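Zevstead Tenants' Forum
Building Services > Lighting in shared workrooms

Llinos Prosser
Posted Wednesday, 09:14
Members are asked to comment on the proposal to lower evening lighting in the shared workrooms at Grollthorpe from 400 lux to a background level, with desk lamps supplied on request. The present fittings are 55 watts each and remain on all night. Comments will be considered at the March meeting.

Osvaldo Macedo
Posted Wednesday, 10:02
I do not support the proposal. Background light is inadequate for work with small parts, and a desk lamp throws hard shadows. Three views from the workroom with the lighting low: 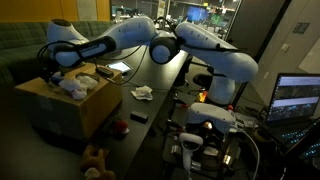
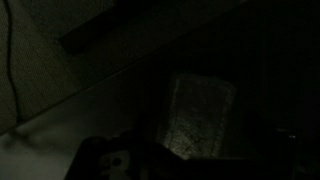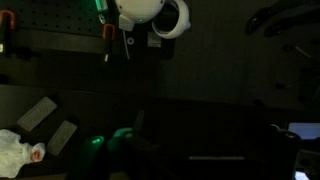 The lease refers to "lighting suitable for the tenant's trade". I should be grateful to learn whether the managing agent has taken advice on that wording.

Vibeke Ladefoged
Posted Wednesday, 11:40
The wording concerns hours of occupation only. At Diltau we fitted motion sensors in 2 rooms and kept full light whenever anyone was present. I would ask that this be costed first.

Halfdan Steinarsdóttir
Posted Wednesday, 13:25
Sensors switch off on people who sit still — we had this daily at the Kárason building. A plain wall switch by each door would be cheaper.

Llinos Prosser
Posted Wednesday, 15:50
Both suggestions have been passed to the agent. The question on the lease remains open.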